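Our student robotics club at Brestton picked its project for the spring back in January: get an arm to handle luggage. Small jobs first. Find a zipper pull, take hold of it, move it. Find a wheel and turn it to a set direction.

The arm is called Fotia. The club named it before I started advising, so I can't tell you why. Kamol Pongsiri wrote most of the control code and will correct me in the replies if I get any of this wrong.

We record practice runs by hand. A student drives the arm, the cameras save everything, and the run gets a short text label. The goal is 700 runs by the end of the term. We have 256 that passed review.

Review is slow. Two students watch each run separately and mark it keep or drop. If they disagree it goes to Kamol. Up to 200 runs are waiting in the queue on a bad week, mostly from Saturday sessions. 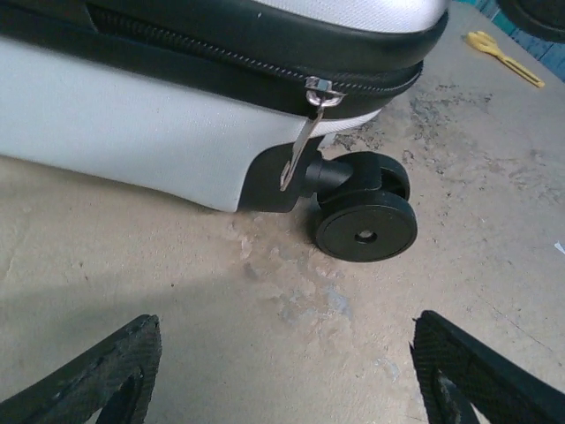 The zipper task has more runs than anything else because the students like driving it. A thin metal tab gives the fingers very little to close on, and shiny metal is hard on our detector. The tab in the camera view can be bright in one run and nearly gray in the next.

We tried a threshold on brightness first. Dropped it after a week. Now the model gets the whole wrist view and we let it sort that out — better so far, still misses a lot.

Wheels are the other half. A spinner can point any direction at the start, so the driver has to look before closing the fingers. New drivers skip that step and come in from the wrong side.

We split the wheel label into two: "approach" and "turn." Kaewkla, the team we trade notes with, uses a single label. Their way is faster to fill in. Ours makes it easier to find out which part went wrong. 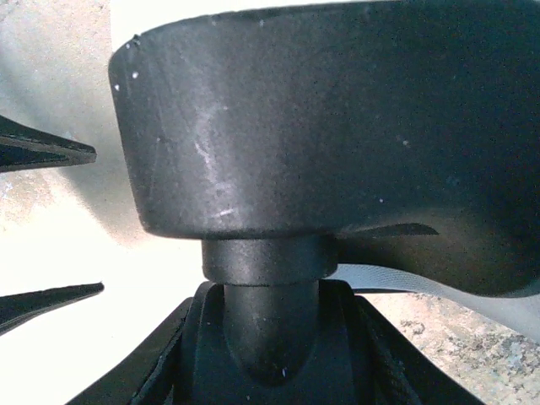
Black plastic against black fingers is a problem for depth. The numbers jump around as the arm gets close. Emma's old fix was to slow the last part of the move way down, and we kept it.

Next up is the demo at Emen. Each team gets 7 minutes including setup. We plan to show one zipper run and one wheel run, and leave the rest of the time for questions.

If you advise a club and want our label sheet, send me a message. It's a plain spreadsheet. The reviewer notes column is a mess and I'm cleaning that up first.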